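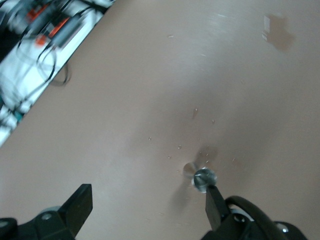

4. Enregistrer vos premières démonstrations

Bon, le bras est fixé, les deux moteurs de la pince répondent, on passe enfin à la partie amusante : lui montrer le geste ! Je prends le ramassage d'une petite vis à tête fendue, parce que c'est l'exercice sur lequel j'ai le plus râlé (et donc celui que je connais le mieux).

4.1 Lancez Dellen et choisissez « Nouvelle tâche ». Donnez-lui un nom court, sans accents. Le mien s'appelle vis_table, je ne me suis pas foulée.

4.2 Ouvrez la pince en grand avec la gâchette de la manette. Les deux doigts doivent rester visibles dans la vue du poignet, en bas à gauche et en bas à droite. Si l'un des deux disparaît, retournez à la section 3 et reprenez le réglage du support.

4.3 Posez une seule vis sur la table, n'importe où à portée du bras, puis appuyez sur Enregistrer.

4.4 Descendez doucement. Essayez d'amener la vis au milieu de l'espace entre les deux plaques noires. Quand elle se retrouve collée au bout d'un doigt, comme c'est le cas à droite sur la photo, remontez un peu, décalez, redescendez. Ne fermez pas tout de suite : le doigt la pousserait et vous partiriez à sa poursuite sur toute la table.

4.5 Fermez, levez, attendez une seconde sans bouger, arrêtez l'enregistrement.

Note : gardez les essais où vous vous êtes repris, ils servent ! Anneli Koskela ne voulait que des gestes parfaits dans sa première série, et son bras restait planté dès qu'il arrivait un peu de travers. Jetez seulement ceux où la vis est tombée par terre.

Note : une table rayée ou tachée ne gêne pas. Les petites miettes claires, par contre, je les balaie toutes les 7 prises à peu près, car un grain brillant vu de près ressemble vite à une tête de vis.

Attention : si l'image du poignet file et se brouille, vous allez trop vite. Baissez la vitesse de la manette à 60 % dans les réglages (à 100 %, c'est bien pour ranger le bras, pas pour viser).

Attention : gardez les doigts (les vôtres) hors de la zone tant que le voyant d'enregistrement est allumé. Pour replacer la vis, mettez en pause d'abord.

4.6 Recommencez en changeant la vis de place à chaque fois. Je me suis arrêtée à 49 démonstrations, un dimanche, avec une crampe au pouce.

Pour l'export des fichiers, voir la section 5.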